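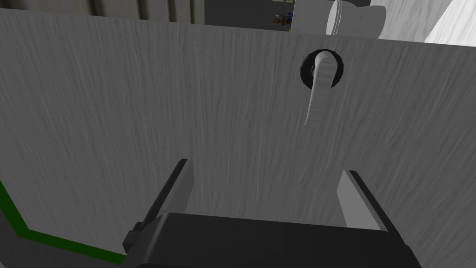
The Return Spring and the Sagging Lever

Most interior doors are replaced for reasons of appearance. Most interior door handles are replaced because of a spring. The part is small and cheap, and it is hidden behind a round cover plate that few homeowners ever remove. When it weakens, the lever stops returning to its rest position, and the door begins to feel older than it is.

The lever handle is a more demanding piece of hardware than the knob it has largely displaced. A knob is balanced around its spindle. Gravity has no preferred direction for it, and a light spring inside the latch is enough to bring it back. A lever is a weight on an arm. Its center of mass sits well to one side of the pivot, so the spring has to lift that weight each time the hand lets go, and then hold it there for years.

Where the spring sits

Two arrangements are common. In a sprung latch, the only return force comes from the latch case inside the door. In a sprung rose, a second spring is housed in the mounting plate behind the cover, acting directly on the lever. Light, hollow levers can work with the first arrangement. Solid levers generally need the second, and long solid levers need it on both faces of the door.

Problems start when the parts are bought separately. A heavy lever designed for a sprung rose will fit on an unsprung one. The spindle is the same size, the screws line up, and the set looks correct on the day it is installed. The latch spring then carries a load it was never sized for. Droop of a few degrees usually shows first on the side of the door with the heavier use.

Gundov, which makes latch cases for the replacement market, sells its tubular latch in two spring grades. The packaging is nearly identical. The heavier grade is marked only by a letter at the end of the part number, and many retailers stock the lighter one alone.

Grease, paint and screws

A lever that returns slowly does not always have a failed spring. Three other causes should be ruled out before any part is ordered.

The first is old lubricant. Household oil collects dust and thickens. A dry lubricant intended for locks is a better choice, applied sparingly after the old residue has been wiped away.

The second is paint. When a door has been painted without removing the hardware, a thin ridge of paint can bridge the cover plate and the neck of the lever. Cutting it with a sharp knife often restores full movement.

The third is screw tension. Through-bolts that pass from one rose to the other will pull the two plates together if overtightened, and a hollow-core door compresses easily. The plates bow inward and pinch the spindle. Backing each bolt off by a quarter turn is a fair test – if the lever snaps back, the spring was sound all along.

Pasix supplies a compression sleeve for this last case. It slides into the bore and keeps the two faces of the door apart while the bolts are drawn tight. A pack of 4 sleeves treats four doors.
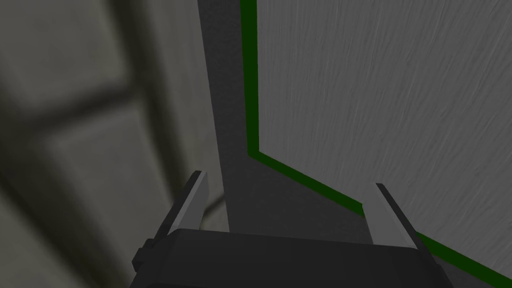
Reading the specification

Manufacturers publish cycle ratings, and these should be read with some care. A cycle is one full depression and return. The Lougher mid-range set is tested with an 800-gram weight hung from the end of the lever, and the published figure is the number of cycles completed before the rest position shifts by 2 degrees. Zostia publishes a similar figure but measures at the spindle, with no added weight. The two numbers cannot be compared directly.

Return angle tolerance is more useful to a buyer than the cycle count, although fewer companies print it. A set that allows a wide tolerance when new will look uneven along a hallway, even with every spring in good order.

Replacing the spring alone

Some sprung roses can be opened. The spring cassette is held by a snap ring and lifts out once the ring is removed. Cassettes are handed, left or right, and one fitted the wrong way will push the lever down instead of up. An arrow stamped on the face shows the direction of turn.

Many newer roses are riveted and must be replaced whole. A matching pair costs more than a cassette and less than a full set, provided the finish is still in production. Finishes are commonly discontinued after 7 years, and the spring inside will often outlast that date by a wide margin.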